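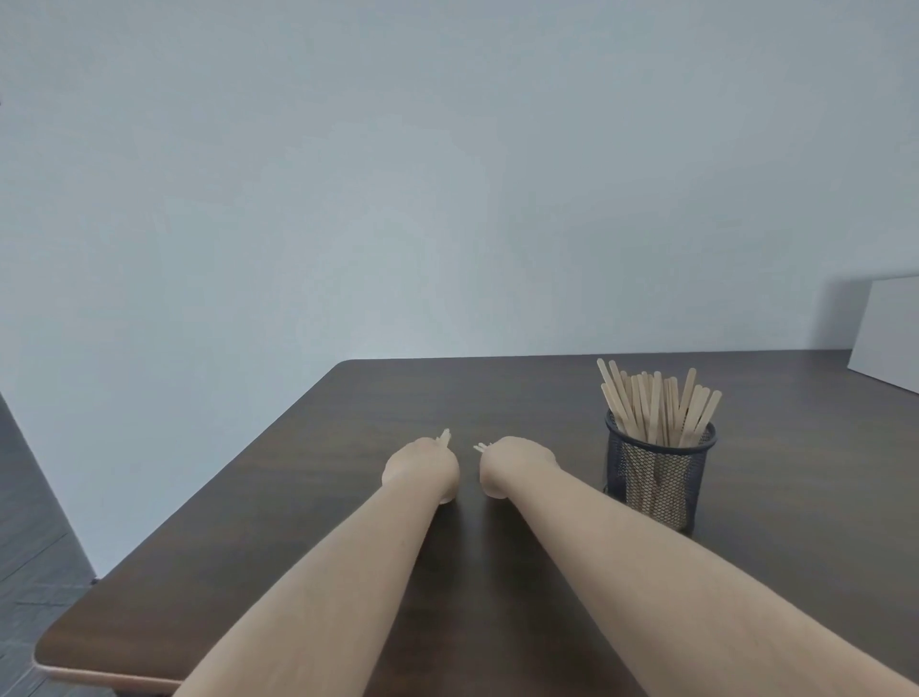
A dark wooden table against a pale wall.

Octavian Vlad has been talking about pickled cabbage for a good quarter of an hour before he remembers to offer me a chair. "Sorry, sorry, sit! You got me started on the salt." I hadn't, I'd only said hello, but I was very glad somebody had.

He grew up in a flat over a bakery and moved to Nurncombe at 19, and for the past eight years he has run fermenting classes under the name Stoica, which was his grandmother's maiden name. She made whole-head cabbage every autumn in a barrel on the balcony, and the neighbours knew exactly when it was ready (you can imagine how). "She never owned a scale. She put her finger in the brine and then she looked at you like you'd done something wrong. I weigh everything. She'd be appalled."

The whole heads are what I came to ask about, having only ever made the shredded kind. Vlad cores each one, packs the hollow with coarse salt and lets them sit in brine in a cool spot, with dill stalks, a bit of horseradish root and a handful of dried corn. The corn gives the brine a golden colour and a faint sweetness, and he gets quite worked up about people leaving it out. "It costs nothing! Put the corn in!"

His favourite variety is Tarska, a flat, loose-leafed cabbage he buys from a grower out past Starnden. The leaves peel away without tearing, so they're brilliant for rolls. Supermarket cabbages are bred tight and heavy, he says, and the brine takes an age to reach the middle. He'll use them in a pinch, but he makes a face while telling me so. Last season he put down over 700 heads, most of them sold by the end of August.

What do beginners get wrong? "They open the lid. Every day, they open the lid. I understand, it's exciting, I did it too." He tells people to taste at two weeks and then leave it be. Cloudy brine doesn't bother him. Fuzzy mould does, and that batch goes in the compost, no arguments.

Before I go he pours us each a small glass of the juice, cold and sour and gorgeous, and drinks his in one go. I ask whether he ever gets sick of it. "Of cabbage? No. Of washing barrels, yes, every single year."

He is already planning a batch with quince in it, two heads only, to see what happens. I've asked him to save me a leaf.

29 November 2021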